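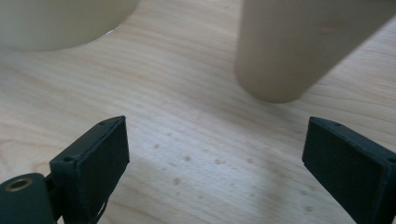

Estela Sepúlveda asked at the last review whether the match fee gap between the women's and men's squads would be closed before the new season or only written into the plan for it. The short reply given then was that the fees would be level from the first home game. The longer reply makes up most of this report.

Skanthorpe Athletic Club – progress report to the Vernstead Fund
Period covered: November to March
Grant line: equal terms for senior squads

1. Match fees

The club board approved a single fee scale in January. It applies to both senior squads and has two steps, one for players who start or come on and one for unused substitutes. The old scale had four steps for the men and one for the women, and the women's step was lower than the lowest of the four. Contracts with the old scale attached have been reissued. All but two have been signed and returned. The two outstanding are with players on long-term injury leave, whose terms have to be checked against the insurance policy before the new wording can be used.

The fund's payment covers the difference in the current season. From next season the difference is carried by the club's own budget, as agreed in the grant letter.

2. Travel and meals

Away travel is now booked by one person for both squads. Until December the women's squad arranged its own cars and claimed mileage, often weeks late. Coaches are now used for any away game more than 200 kilometers from the ground, for either squad. Shorter trips are made by minibus.

The meal allowance is the same for both squads. Claims are submitted through the Sepp system, which the men's squad was already using. Moving the women's squad onto it took longer than planned. Player records had to be entered by hand and several had old bank details. Three claims from February were paid in March for this reason.

3. Training slots

This is the weakest part of the period. The plan was to alternate the early and late evening slots on the main field by month. It worked in November and December. In January the main field was closed for drainage repairs and both squads moved to the Omar ground, where the club rents time and does not set the schedule. The women's squad was given the 9 p.m. slot for five weeks in a row. The coaching staff objected in writing, and the objection was fair. The rota resumed when the main field reopened, with the women's squad taking the early slot first and keeping it for two months to make up for the lost time.

The rental agreement for the Omar ground is up for renewal. We have asked for both evening slots to be listed in it by name of squad, so that a closure does not undo the rota again. The owner has not answered yet.

4. Attendance and gate income

Women's home games are now ticketed in the same way as men's games. The highest gate in the period was 757, for the cup tie in March. League gates were lower and uneven, and two games were moved at short notice for weather. No target was set for attendance in the grant letter and we do not propose one now. Gate income is split by the same formula for both squads – costs of the day first, then the squad fund.

5. Spending

Spending on fees is on budget. Travel is over budget, mainly from coach hire in February, when three away games fell in one month. Medical cover is under budget. We ask for permission to move the unspent medical amount to travel. No additional money is requested.

6. Next period

– Sign the two remaining contracts.
– Settle the wording of the Omar ground agreement.
– Publish the fee scale on the club website, with the date it took effect.
– Start the review of prize money from cup competitions, which is still divided under the old rules. The draft will be sent to the fund before the board votes on it.

The signed contracts and the travel ledger are available on request from the club office.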